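On Keeping a Household Inventory
Posted 8 March 2020 by Nadhirah Wijaya
Filed under: Home, Records

Readers of this blog will be aware that I moved to Clivwood last August. The move itself was covered in an earlier post. The present one concerns the inventory which I drew up beforehand, and which I have continued to maintain. Several readers have written to ask how it is arranged, and I am pleased to set out the particulars.

The inventory is kept in a Notitz ledger with 200 ruled pages. I considered a spreadsheet and may yet adopt one. A bound book has the advantage that it can be carried from room to room and written in while standing at a cupboard. Each entry occupies one line and records the item, the room, the container and the month of the last check. Entries are made in pencil where the item is likely to move, and in ink where it is not. The piano is in ink.

At the time of writing there are 445 entries. Cutlery, linen and books are excluded. Books have their own list, begun many years ago and never completed, and I do not propose to discuss it.

Rooms are given a single letter and containers a number. The hall cupboard is H, and the box of light bulbs on its upper shelf is therefore H2. I had at first used descriptive names, such as "blue tin" or "the large case". This proved unsatisfactory when a second blue tin was acquired. The old names have been struck through and left legible, as some members of the family continue to use them.

The greatest difficulty lies with mixed containers. Most households possess a drawer, crate or bin into which articles are placed when no other home has been found for them, and mine possesses several. The question is whether such a container should be listed as one entry or itemised in full. My practice is to itemise anything that would cost more than a few pounds to replace, and to cover the remainder with the word "sundries". I concede that the word is doing a good deal of work.

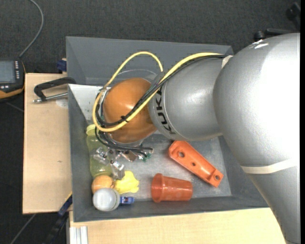

An assortment of objects in a deep grey bin.

My neighbour Botond Dudás follows a stricter method. He empties every mixed container twice a year, lays the contents on a sheet and returns only those articles which he is able to name. Anything else is placed in a bag in the garage until the next review. I have tried the method once, with the kitchen drawer, and recovered a bicycle key, a quantity of string and the instructions for a Murkska kettle disposed of before the move. The drawer has since filled again.

Insurance was the original purpose of the exercise. My policy asks for a list of valuables, and the ledger has made this a matter of copying out a page. Receipts are kept separately in a Tjoa folder – one pocket for each room – with the entry number written in the top corner. Receipts printed on thermal paper fade, and I now photocopy these on the day of purchase.

Lending has also been brought within the system. A column at the right-hand edge shows the borrower's initials, which are rubbed out on return. Two casserole dishes and a stepladder remain outstanding. The parties concerned have been informed.

Those beginning an inventory of their own may wish to start with the smallest room and to leave the loft until the format is settled. I began with the loft, and the first 100 entries had to be written out afresh when I added the column for containers. The spoiled pages are still in the ledger, held together with a clip.

A note on the book list will follow if there is sufficient interest. Comments are open below, and corrections to the earlier post on removal firms are still being received.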